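Visit report: student automation project, Wandell campus
4 Feb 2019

The Barredo course takes 21 students a year, split into teams of three. Our visit covered one team, Pelodel, whose task is to put crumpled tissue into a small flip-top bin. The arm is bought in; the students write the grasp selection and the motion sequence. 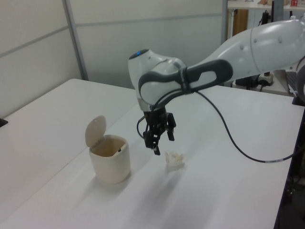 Arm and two-finger gripper above the tissue, with the bin open to the left.

Tissue is a poor target. It has no fixed shape, and the white tabletop gives the vision code little contrast. The team has logged 438 attempts since July, 182 of them with the current grasp routine. Release height is still set by hand – the students want it computed from the rim position before the final review.

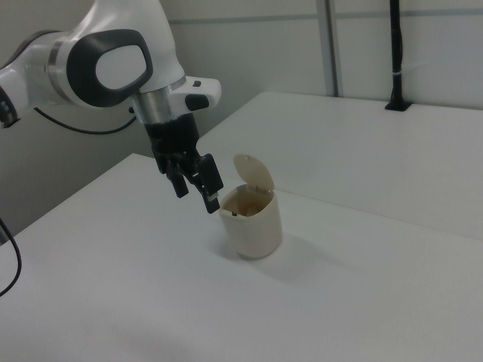 Student projects / Software

Motion sequences are written in Wallow, the department's own scripting layer. Each step is a plain text line with a target pose, a speed and a gripper width. Logs are saved per attempt and can be replayed offline. We asked about force feedback at the fingers; it is planned but not yet in the code. The source will go to next year's group along with the attempt logs.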